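Wednesday, February

Up at 5:40. Outside temperature minus six, inside eleven. The boiler in the annex cut out again at some point before four, judging by the log, and restarted without anyone touching it. Pressure now steady at 1.4 bar. I will look at the expansion vessel if it drops below 1.2.

The river gauge at Boratska read 271 cm at six, down 9 from last night. That is still high for the time of year but well under the mark painted on the bridge pier. The second gauge, at the Jedo weir, has been dead for two days. The float is probably iced in. The district office relies on it for the evening bulletin and has been publishing the last good value with no note attached, which I reported on Monday and again this morning. The reply both times was that the value is "within range."

Two years this month since the flood. The official program for the anniversary came through yesterday: wreath at the bridge at ten, siren test at 10:17, school choir, then the reading of the figures. I was asked to check the figures and spent most of the evening on it. The printed draft says 2,487 people displaced. My own count from the registration sheets gives the same total, but only if the Khổng street households are included, and the table on page three leaves them out. The heading and the table cannot both stand. I marked it and sent it back with the sheet numbers.

The housing line is worse. The draft says 400 units funded. That is correct as far as it goes, since the money for 400 was released in two parts. Completed and handed over is 271, the same number as this morning's gauge, and I checked twice that I had not copied one into the other's column. The remaining 129 are at different stages: foundations poured on some, roof on but no wiring on others, and a block of plots on the lower road where the soil report was rejected and nothing has been done since. "Funded" will be read as "built" by anyone who hears it over a loudspeaker. I proposed giving both numbers in one sentence. No answer yet.

Walked to the bridge at eight to measure for the barrier tape. The upstream railing is the temporary one, scaffold tube and clamps, and four clamps on the north side turned by hand. Tightened them. The deck joint at the second pier has opened a little more. I put a pencil mark either side of it in November at 31 mm and it measures 34 now. Part of that will be contraction in the cold, so the number means little without the same measurement in August. I wrote the air temperature beside it.

The siren is a separate problem. It was replaced after the flood with a unit that runs on its own battery, which was the whole point, as the old one went silent when the substation flooded. The battery is charged from a small panel on the school roof. The panel has been under snow for most of the month. I got 11.9 volts at the terminals, too low for a full three-minute cycle. Cleared the snow with a broom and will read it again at dusk. If it has not come up I will carry the spare battery over before the ceremony and swap them afterward.
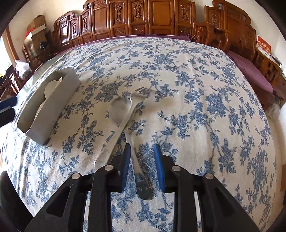 Lunch was soup. Back at the desk by one.

The afternoon went on the well samples. There are 114 wells on the list in the lower settlement, and the plan was to have every one retested before the anniversary. We are 23 short. The lab takes bottles on two days a week and wants them under eight degrees on arrival, easy enough at present. The difficulty is access. Several of the owners moved away and left the covers padlocked, and the office has no right to cut a lock on a private well even when the house beside it is gone. I have drafted a notice. It will need a signature I don't have.

Of the results so far, coliforms are back to normal in nearly all the wells on the upper terrace. The lower terrace is still poor. Nitrate is up in a row of wells next to the old feed store, and I suspect the store's tank, which was lifted off its base by the water and set down again tilted. It was declared empty at the time. I would like to see who measured it and with what.

The Ferine pump set came back from repair at three. New impeller, new seal, no paperwork. Ran it for twenty minutes on the test tank. Slight vibration at full speed, none at three quarters. Bearing housing 41 degrees at the end of the run, inside the limit. I have listed it as available, with a line in the book to keep it off full speed until the alignment is checked. The other set is on standby at the weir with a full tank of fuel. Last time, both were in the same shed, and the shed was the second building to go under.

Dusk reading on the siren battery: 12.4 volts. Better than expected for four hours of weak sun. I will still carry the spare.

A call at six about the program. The displaced figure stays, and the Khổng street row goes back into the table. On housing they will say "400 homes funded, with work continuing." I said that was accurate and not what I had asked for. They said it had already gone to the printer. I asked for the 271 to be put on the notice board at the bridge, where people will be standing for half an hour with nothing else to read, and was told to send a version. Sent it at 6:50. One page, both numbers, the plot list by stage underneath.

Did not go to the rehearsal. The choir could be heard from the yard anyway, two songs, the second one started three times.

River at nine: 268. Sky clear, no wind, minus eight and falling. Ice along both banks below the weir, open channel in the middle. If the thaw holds off until after the weekend there will be time to free the Jedo float. Need a longer pole and someone on the rope.

Boiler pressure 1.3.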